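Thread on slow cooker chili, posted in pieces. I make it every other Friday and people keep asking for the recipe.

1/ The base is 500 grams of ground beef, one big onion, two cans of beans and one can of crushed tomatoes. Mine is an older Zakeo with a dial that only does low and high. Any cooker that holds five quarts will do.

2/ Brown the beef first. I skipped it for years and the chili was gray and a little greasy. It takes 10 minutes in a skillet. Pour off the fat, then put the beef in the cooker.

3/ Onions go in raw, chopped small. Garlic too. I don't cook them ahead and I can't taste a difference after six hours.

4/ Speaking of time: six hours on low, or three and a half on high. I prefer low. On high the beans at the edge split and stick to the pot.

5/ I start it before noon, put the radio on and do the dishes from the prep while I still feel like it. The kitchen is clean by the time it smells like anything.

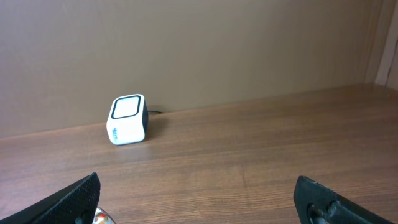
6/ Spices: two tablespoons of chili powder, one of cumin, a teaspoon of oregano, salt. Stir them into the hot beef in the skillet for the last minute. Darcy Sutcliffe taught me that one and it made more difference than anything else I've changed.

7/ Beans. Canned is fine, drained and rinsed. If you use dry kidney beans, boil them hard on the stove first. Do not put them in a slow cooker raw, they can make you sick.

8/ No broth. I know most recipes add a cup. The tomatoes and onion give off enough, and the lid keeps it in. If it's still thin at the end, leave the lid off for 30 minutes on high.

9/ Heat goes in at the table. My mother won't eat anything spicy and my brother won't eat anything that isn't, so the pot stays mild and everyone fixes their own bowl. Sriracha, pickled jalapeños, whatever you like.

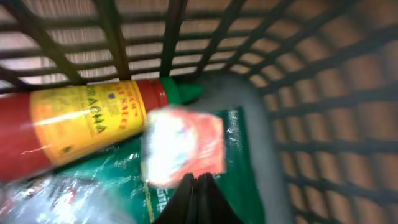

10/ Toppings we use: sour cream, grated cheddar, raw onion, crushed corn chips. Ruth Naylor puts hers over a baked potato and I've started doing the same.

11/ It freezes well. Let it cool, flat bags, two cups per bag - they stack better than tubs. I had the last one from May this week and it was fine. The beans get softer.

12/ Several people asked about turkey. Yes, same weight, but add a spoon of oil to the skillet and an extra half teaspoon of salt. Cornbread thread next week if I get to it.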